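Print this page | E-mail this page
Last updated: 19/09/2018

3. The Build and the Pepper Task

I'll be upfront that Paewai grew out of stubbornness more than planning. We put it together in the Jula shared workshop, starting in June, on a total parts budget of 626 dollars per arm, and I redid the wiring on the left one more often than I'd like to admit. The rails were the easy bit (bolt them down, square them up, done!). Getting both arms to agree on where the middle of the table is took far longer.

For the task I wanted something from a grocery store, so bell peppers it was. They're shiny and lumpy, and no two sit the same way, which gives a pair of flat fingers plenty to worry about. The bins are the see-through kind.
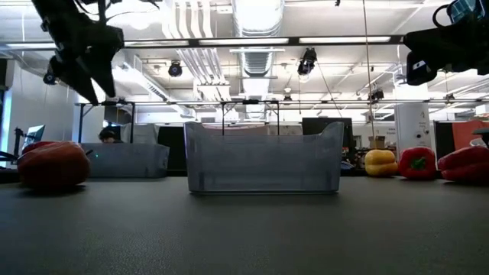 The controller is Prustix with our own changes on top. I dropped the loop delay early on and then put it back, because the arms got twitchy whenever they came near each other. Grip force is capped in software. I'd set it too high at first and we ate a lot of bruised peppers that week.

We logged 340 runs with the layout shuffled by hand each time, and kept 3845 short clips from them for the Wumon planner. Either arm may go first, and a run can take up to 2 minutes before we stop it.

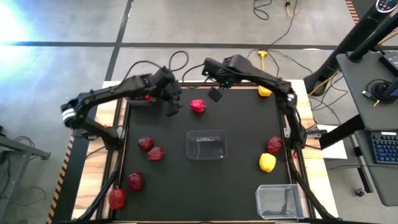 Figure 2. Paewai workspace with both arms over the mat, red and yellow peppers, and two clear containers.

Reach was the next headache. Peppers close to the base of an arm are awkward for that arm, so the planner hands them to the other one if it can get there. Section 4 has the numbers.

Contact | Copyright 2018 Paewai project | Back to top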